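Pondine Robotics Club: Questions We Keep Getting

Last updated 18 March 2019

Who can join?

Any student enrolled at the college, in any department. We have engineers, two people from music, and a historian who solders better than the engineers. If you have already built a robot, fine. If you have only ever taken apart a toaster, also fine, as long as you unplugged it.

What does it cost?

Dues are $2 a meeting, payable into the coffee can. The coffee can does not give change. Parts come out of the club budget, apart from anything you break while showing off.

Do I need to know how to code?

No, though you will pick some up by standing near it. New members usually start on the mechanical side or on data, and move over when they get bored of being pinched. If you do write code, please put comments in it. Last July we inherited a file with 111 lines and one comment, and the comment was "sorry."

What are you working on this year?

The Foltska Challenge, small objects division. An arm has to pick up thin, awkward things, carry them to a target and let go of them without drama. Letting go is worth more points than you would think. We have lost more runs to dropping things in the wrong place than to failing to grab them.

Who is in charge?

Arnout Van Leeuwen is our faculty adviser and signs the forms. Day-to-day decisions are made by whoever has the arm booked. Disputes go to Arnout, who will tell you to read the rules again, and he's usually right, so you may as well skip the walk to his office.

What is Worku? People keep saying it.

Worku is our control software. It was named by a member who has since graduated and took the explanation along. It runs on the lab desktop, and on your laptop if your laptop is feeling generous.

How do I get time on the arm?

Sign up on the sheet by the door. Slots are one hour. Setting up counts as part of your hour, and so does hunting for the cable.

How much practice does a task need?

We aim for 100 clean demonstrations before we train anything on it. For thin metal pieces we have planned for roughly 500, and you are warmly invited to do some of them. Bring a podcast.

Why are the fingertips so scuffed?

Use. They get closed on metal for hours at a stretch, and rubber has opinions about that. Marks and small chips are fine to work with. Tell someone if a fingertip shifts when you push on it, and please don't tidy it up with glue.

What counts as a good grip?

For flat pieces, upright between the two fingers, with the narrow tip clear above the fingertips. If the tip is buried, open up and go again.

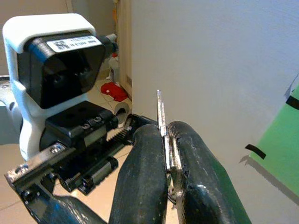

Can I come just to watch?

Once. The second time, you'll be handed a screwdriver.

Where do we compete?

The regional round is at the Plarnard Center. The club van seats fewer people than the club has, so travel spots go to members who have logged practice runs. Snacks are your own responsibility. Please don't leave them in the van.

I have a question that isn't on this page.

Ask at a meeting, or leave a note in the coffee can with your dues.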